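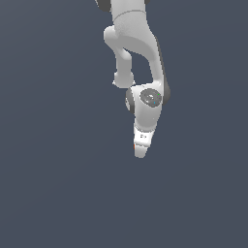 Home Products Fault replay Safety Downloads Contact

Fullico Replay

Fault replay software for seven-joint arms

Every robot cell stops when it shouldn't, sooner or later, and the message you get for it is usually a code and a joint number. Fullico Replay takes the arm's own log and plays it back as a moving model on your screen, so you can watch the seconds before the stop as many times as you like, from any side, at any speed. We love this thing. We use it every week in our workshop at Barholm and it has changed how we go about a fault.

It began with a stop we couldn't explain. One of the arms on the Bellini line at Hultville halted on cycle 674 with a force limit error on the elbow. It was reset, ran all afternoon, and did it again the next morning at the same point in the programme. The gripper was blamed first and swapped. Then the payload settings were checked, then the mounting bolts, and a spare controller was driven over from Barholm (a long day for a part that made no difference at all!). The arm went on stopping.

What we had was a log full of joint angles and motor currents, 50 readings a second, and no good way to look at them. So we put them on a model.

How Replay shows a fault

Load a log and the arm appears at its first recorded pose against a plain background. Fixtures, benches and guarding are left out unless you load them yourself. You scrub along the timeline, and a trace of the motor current for each joint runs underneath in a separate panel. Stops and warnings are marked on the trace, and clicking one takes the model straight to that pose.
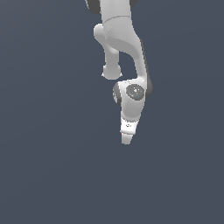
The Hultville fault was a pinch between two parts of the arm, and it took us one evening to find once we had the playback. The cable had been clipped a little too slack on the outside of the elbow, and on the way down it was being drawn in and squeezed. Look at the gap between the short rounded tube at the elbow and the long curve of the forearm, with the background showing through, and you'll see the sort of place we mean. On the playback the current started to climb 70 milliseconds before the stop, with the elbow at the same angle each time, and from there it was a matter of going out to the arm with a torch. The cable jacket was crushed flat over a finger's width. We moved the clip, fitted a new cable, and that was the end of it.

It is also a place where a hand could go. That worried us more than the lost production did. Somebody reaching up to free a cable while the arm is being moved slowly by hand is exactly the person who would get hurt, and the force limit is the last thing standing between them and a nasty injury. Hultville now isolates the arm before anyone touches the cable run, and we ask every Replay customer to do the same.

What you get

The software on a USB stick, with a licence for one site and as many computers as you want on that site.
A log reader for the arm's controller. It copies the log and cannot send anything back, so it can't move the arm.
A library of 316 recorded stops from our own test arm, sorted by cause, to compare yours against. Cable snags are in there, along with worn brakes, wrong payloads, loose tool flanges and a good few we caused on purpose.
A clearance view that shades any gap closing below a distance you set.

What it won't do

Replay shows where the arm's joints say they were. It knows nothing of a pallet left in the wrong place or a person standing in the cell. If an encoder is faulty the model will happily follow it into a pose the real arm never reached, so check against the arm itself before you order parts. Cables aren't modelled either. We would dearly like them to be, and we are working on it.

Please don't treat a clean playback as permission to restart. Replay is for finding faults and it is not a safety device. Your own lockout procedure and risk assessment come first.

Version notes

December 18, 2020: the clearance view now keeps its distance setting between logs. Fixed a bug where the timeline jumped to the end if two stops had the same time stamp. The next release is planned for April and should bring side-by-side playback of two logs, which we have been wanting for ages.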